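Care of Hand-Knitted Woolens
Hapeta Textile Workshop, Household Notes
Updated Oct 24, 2021

Members are asked to follow these recommendations when washing and storing hand-knitted garments.

Wash wool in cool water with a mild, unscented soap. Submerge the garment and leave it for 20 minutes without rubbing or wringing. Rinse in water of the same temperature; a sudden change may cause felting.

Press out the water between two towels and lay the piece flat, away from heaters and direct sun. Hats may be dried over an upturned bowl. Socks should be shaped by hand at the heel and toe.

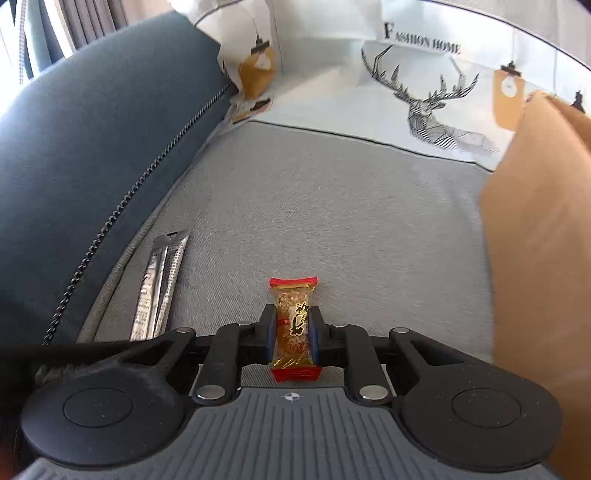 Fold sweaters for storage. Hangers stretch the shoulders, and the damage is difficult to reverse. Garments put away in April should be washed first, as moths are drawn to soiled fibers. Keep a short length of the original yarn with each item for later repairs.

Loose stitches should be secured with a safety pin until they can be mended. Questions on mending may be addressed to Sandro Marras at the workshop desk, Room 23.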